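Week 6 notes: from two grippers to one policy
Robot Learning Software, Thursday section

Okay, so last week I ran out of time right when we got to the fun part, and several of you asked for the bit I skipped. These notes pick up there. Have the Bidora loader open while you read, it'll make more sense!

Where the data comes from

Everything we train on this term is recorded with hand-held grippers, one per hand, each with its own camera looking down past the fingers. That means we get two streams, and neither one sees the whole job. In our tabletop set the task is packing small stuff into an open black box: bagged cord, cables, little packets. I love this set because it's messy. The glass top throws lamp reflections, the mat under it is covered with a big anime print, and clear bags are about the worst thing you can hand to a depth estimator.

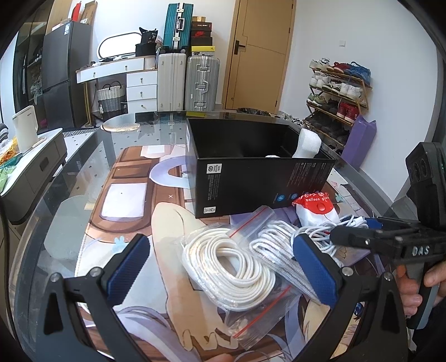 Step 1: Line up the clocks

Before you touch a model, sync the streams. Soltine (our logging tool) stamps each frame when it arrives, and arrival time is a bad stand-in for capture time. If the left stream lags by 12 milliseconds you probably won't notice. If it lags by a few frames, your policy learns that one hand waits for the other, and you'll spend a weekend blaming the network. Ask me how I know.

Run the sync check first, look at the plot, then trim. Please don't trim by eye.

Step 2: Poses and finger width

The camera pose comes from visual tracking, and finger width comes from the blue pads, which the script picks out by color. Watch out for other blue things! A printed eye on the mat is blue too, and if one of them sits close to a pad, a plain color threshold will happily merge the two. So we mask first: the fingers can only show up in certain parts of the image, and anything outside that region gets thrown away.
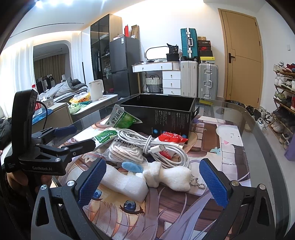

With the mask on, the width error on my test split dropped to roughly 2 millimeters, good enough for soft objects and a bit sloppy for thin packets. The Šimek filter smooths what's left. Keep its window short, or quick closes turn into mush and the planner grabs late.

One more gotcha: the other gripper wanders into view. The detector sometimes finds its pad as well, so check that both of your detections belong to the same device.

Step 3: Train something small

Start with 661 clips, the short split. Train for 3,000 steps and stop, even if the loss is still going down (it will be). Then replay the predicted actions in the Harkurent viewer next to the recorded ones. I'd much rather see a small model you've looked at closely than a giant one you haven't.

For next time

Bring one clip where your width estimate goes wrong, plus the mask you used. Write a couple of sentences on what fooled it. If your sync plot looks weird, send it before class and I'll put it up on the screen. The loader has a bug with file names that contain spaces, so rename yours until I get around to fixing it.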